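About Us

G'day, and thanks for stopping by! I'm Refilwe Van Wyk, and I run Randcombe, a shared workshop in Clolthorpe where people build robots after work, before work and (in my case) when they really ought to be doing their tax.

I started the place in March with one bench, a second-hand drill press and a lease I hadn't read properly. We've now got 39 members, and for a suburb this size I'm pretty chuffed with that. Some of them write software all day and want to get their hands dirty. Others can weld anything to anything and have never typed a line of code - they pair up nicely.

Our big shared build is called Sundeo. It's a laundry robot, two arms on a trolley, and the dream is that it'll fold a shirt while you make a cuppa. The arms are home-grown, the grippers are printed here, and the whole thing has cost us 600 dollars so far, plus a fair bit of swearing over the wrist joints. Cloth is a horrible thing to teach a machine, so we collect our own folding demos by hand, wearing the backpack rig and working the grippers ourselves. We're up to 338 of them. T-shirts are coming along, collars are a nightmare, and don't get me started on fitted sheets!

Odoi is the little sister project, a sock sorter that lives on the back shelf and is mostly run by our younger members.

Membership is 40 dollars a month, and that covers the tools, the printers and all the instant coffee you can stand. You don't need any experience. Come in, grab a pair of grippers and have a go at a shirt or two, and if you like it we'll sort you out with a key and a locker.

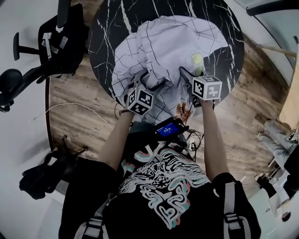 Parking's free out the back after five, and the side door is the one with the bell.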